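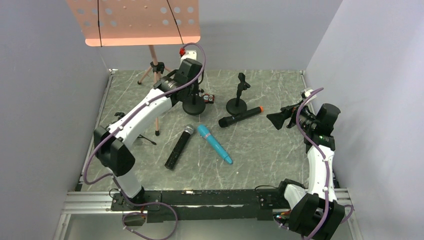

Search this notebook

Search

26 May 2019

Sunday, building quiet, so writing up the welcome bag sewing and packing days while I still remember them. Magdalini has the paper list. Anything marked MC is hers and I have copied it as she wrote it.

Order from the refuge: drawstring bags for women and children moving in, one per person, with toiletries, a towel, socks, and for the children a book and a soft toy. The February batch went out with plain cotton bags from a shop and the strings pulled through on the first wash. This time we made our own.

Bags

Fabric is the donated curtain lining from Gajdoš, two full rolls and a short one. The short roll has a fault running down one side, a pulled thread every hand's width or so. Cut the small bags from that and kept the fault in the seam allowance. It wastes a strip but the bag is sound.

Casing at the top was 2 cm on the first few. Too tight for the cord once the seam is folded in. Changed to 3 cm and the cord runs freely. Kibet unpicked the narrow ones and recut them as small bags.

Stitch: straight, then zigzag on the raw edge. Tried French seams on one bag. Looks much better, takes twice as long, and Felista pointed out that we had the machines for one more Saturday only. Zigzag it is. If we ever have a month to do this I would go back to French seams.

The older Novex machine is skipping stitches again on anything over four layers. New needle (size 90) helped for a while. MC: "check timing, not needle". She is probably right. Put a tag on it. Use it for side seams only until somebody has opened it up.

Cord test: hung a finished large bag from the door hook with 6 kg of tinned food in it overnight. Seams held. The knot slipped about a thumb's width. Now doing a double overhand knot and a dab of glue on the end. Repeated with the new knot, no slip by morning.

Wash test: two large, one small, 40 degrees, tumble dried. Large bags shrank a little in length, not enough to matter. The small one came out crooked because I cut it off the grain. My fault, will mark the grain line on the card template.

Contents

Toiletries from Dament came as mixed boxes and had to be sorted. Pulled out everything with a broken seal and everything past its date. Also pulled the strongly scented shower gel after Upendo spoke to the refuge. They would prefer plain where we can manage it, as several of the children have eczema. The scented ones have gone to the food bank shelf.

Razors: refuge asked us to leave them out of the bags altogether. They keep them in the office and give them out on request. Please don't put them back in, they are on the high shelf with a note on the box.

No names, no cards with our address, no leaflets with the logo. Mwangi had printed a nice card and was good about it. The refuge will write their own note. Same goes for the outer boxes: plain tape, no sender label, and they are collected from us. We don't deliver and we don't need to know where they go.

Total packed and checked: 281. Short of towels for 19 of those, so they are stacked separately by the back door with a strip of yellow tape on the box. Wodeck have said they can send more hand towels but no date yet. Upendo is chasing.

Soft toys: only new ones with labels still on. We had a lot of second-hand ones given with kind intentions and I have found a playgroup that will wash and use them.

Books were thin for ages ten and up. Plenty of picture books. Next time ask for puzzle books and blank notebooks for the older ones, which the refuge says go first.

To do

- Novex machine: timing. Kibet to look, manual is in the second drawer.
- New card templates, large and small, grain line marked, 3 cm casing marked.
- Return empty roll tubes to Gajdoš, they want them back.
- Towels, then close the yellow tape boxes.
- Felista to ask whether the refuge wants a flat washbag size as well. One of the staff mentioned it but I didn't get measurements.
- More cord. We are down to the end of the last reel and it was the good one, 5 mm braided. The 4 mm cuts into your hand when the bag is full.

Scissors with the orange thread on the handle are for fabric. Found them in the packing tape box on Saturday.

Last updated 26 May

This site uses cookies to remember your settings. Accept | Manage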